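Most of what follows is for people who have just joined the altar guild or the cleaning rota at Cistley. It replaces the sheet that was pinned inside the sacristy door. Updated 6/9/23.

## Wax on linen

Let it harden completely before you touch it. Lift off what you can with a blunt table knife or a fingernail. Put plain brown paper under and over the spot and press with a warm iron, moving to clean paper each time it takes up wax. No printed bags. The ink transfers, and we lost a good altar cloth that way one November.

Colored wax leaves a stain after the wax itself is gone. Dab the back of the cloth with rubbing alcohol on a white rag, then wash as usual. Try a corner of the hem first.

## Wax on brass

Stand the candlestick in the sink and run hot tap water over it until the wax softens, then wipe it off with paper towels. Keep the wax out of the drain. Never scrape brass with metal. The two tall sticks from Trodside are lacquered and get a damp cloth only, no polish of any kind.

## Red wine

Rinse the purificators in cold water by hand before they go in the machine. The first rinse is poured on the ground outside and does not go down the kitchen sink. Soak in cool water with a little dish soap for an hour if there is still pink showing. Hot water sets it.

Lipstick needs dish soap worked in dry, before any water.

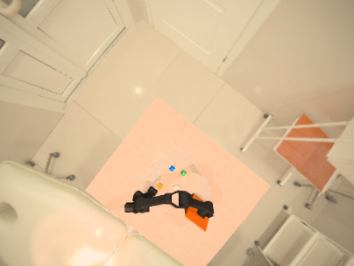 Iron linen while it is still damp, wrong side first. Purificators are folded in thirds both ways. The big fair linen is rolled on its tube and never folded, apart from the creases it already has. Starch is fine on the corporals but go light, as it yellows in the drawer.

## Icons and painted wood

Dry, soft brush only. Archie Morrison keeps two goat-hair brushes in the top drawer, and they are for this and nothing else. No sprays, no oil, no damp cloth, even on the frames. If paint is lifting, leave it alone and tell Orest Harasym.

## Incense and charcoal

- Line the censer bowl with foil before the charcoal goes in.
- Used charcoal goes in the metal pail with sand, lid on, overnight.
- Soot on the chains comes off with warm water and baking soda. Dry them right away or they spot.
- Open charcoal rolls go in a jar with a tight lid. Damp ones will not light evenly.

## Hymnals

A musty book goes in a lidded tub with an open dish of baking soda for six days. Stand it up with the pages fanned. For torn pages use the archival tape in the office. Ordinary clear tape goes brown and takes the print with it.

We have 314 of the blue hymnals. If you take one home to mend, write its number on the card by the door.

## Oil lamps

Trim the wick straight across and nip off the corners. Fill to two-thirds. Shakuntala Kushwaha has the key to the oil cupboard.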